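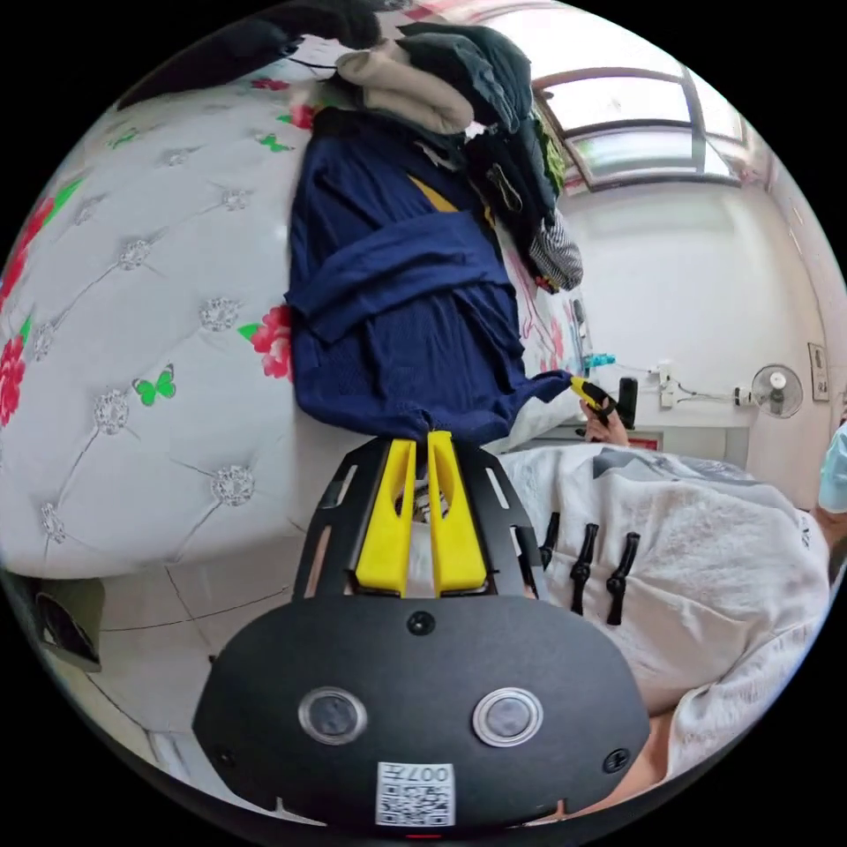

Issue 11, page 60

It's November, so the jumpers are out again and every one of them wants folding on the bed! I've been writing up my wardrobe sort-outs in the Esley Newsletter for a while now (Clive Goodall kindly gave me the gallery page this time), and the knitwear one always gets the most letters. The red flowers and green butterflies belong to the bedding, by the way, and I won't hear a word against them.

Navy with a bit of yellow is my favourite mix for cold mornings. Sleeves in first, then the hem up, and smooth as you go.

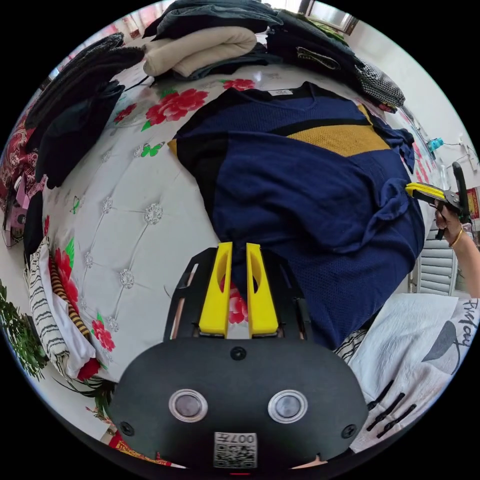
Should you fold a jumper or hang it?
Fold it, especially if it's heavy, as hangers pull the shoulders out of shape.

Stripes go in their own pile, black and white next to black and yellow. I do love a stripe (my sister says I look like a deckchair) and I'm not giving any up.

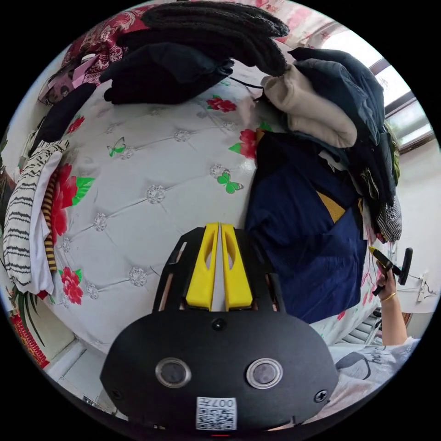 Anyway, beige fleece is the one I reach for most, so it stays near the top of the stack, with the dark jackets underneath where they can be as bulky as they like.

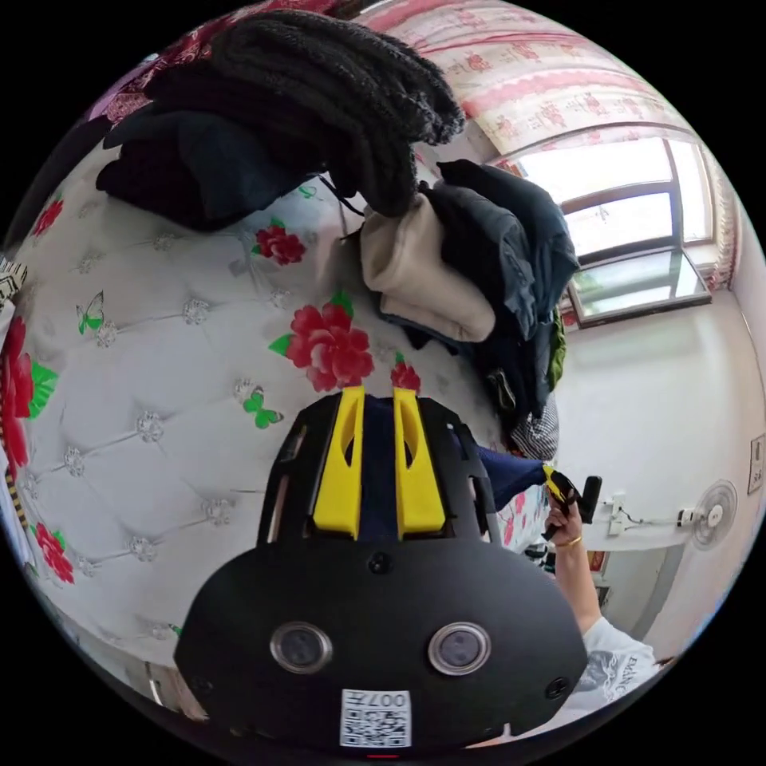

How often should you sort your winter clothes?
Twice a year is plenty, once when the cold sets in and again in spring.

Coats next month, if I can find the shelf space!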